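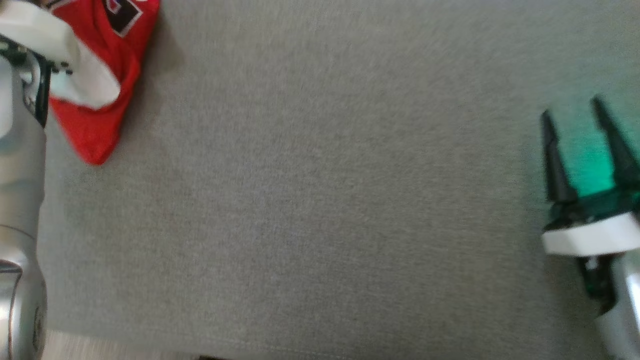 # Jerseys and cloth: the winter sorting

The shirt collection has been in my family's house for years, mostly in bags. This gallery page goes with the sorting we started in January, when the shirts came out of the bags and were gone through one at a time on a covered table. There are 107 of them. Most are team jerseys, from football clubs and from company leagues that no longer play, and the rest are training tops and a few warm-up jackets.

I am putting up the pictures slowly. The notes below are for people who have written to ask about particular shirts, and for former players who may know more than I do. The full list, with sizes and years where they are known, can be sent by email.

## Red cloth on gray

Red cloth, apparently part of a jersey, bunched and folded, with part of its black lettering showing. The lettering has white outlines. The cover under it is a light gray fabric with a fine weave.

Gray works well for this. We tried a white sheet first and the pale shirts got lost on it, and a dark blanket left lint on everything. The gray cover does not show much of either, and it can be shaken out between batches.

## The red group

Red is the largest group in the collection, 27 shirts in all. Many came from the Raditz works team, which changed suppliers often, so the reds do not match from one season to the next. Some lean toward orange and some are closer to brick. I used to sort them by shade, but washing changes the shade too much for that to be useful. They are now sorted by collar first and then by lettering.

The collars are V-neck, round, or a fold-over collar with two buttons. The fold-over ones are the oldest. If you played for Raditz and remember which seasons had buttons, please write.

## Lettering

Printed letters are the weak point on old jerseys. They crack along the fold lines, and outlined letters tend to crack at the outline first. We do these things with all printed shirts:

- Fold away from the letters where possible. If a fold has to cross them, put a sheet of plain tissue in it.
- Do not iron over the print, even through a cloth.
- Store with the print facing up and nothing heavy on top.
- Pick the shirt up by the hem or the shoulders.

Sewn letters are easier. They can be folded any way you like, though the thread should be checked for loose ends before the shirt goes back in a box.

## The Sârbu shirts

Bogdan Pîrvu gave us nine shirts from the Sârbu team, all in one box with the laundry tags still pinned on. They are green and white and in better condition than most of what we had. One has a name taped over another name on the back. I have left the tape alone for now, as the glue is old and might take the print with it.

He also sent a typed sheet with the squad numbers, and that has helped with two shirts we could not place before.

## Boxes and labels

Each shirt gets a cotton label, tied through the neck tape, with its number and the team name in pencil. The boxes are flat cardboard ones from Pasilel. They hold six or seven shirts each without crushing – fewer if there are jackets. The long-sleeved shirts are folded with the sleeves across the back and tissue between.

## Still missing

We are looking for any shirt from the Grurnateck tournament, home or away, in any condition. Also wanted are the yellow goalkeeper top from Raditz and any team photos in which the collars can be seen clearly.

More pictures will be added as the green and blue groups are done.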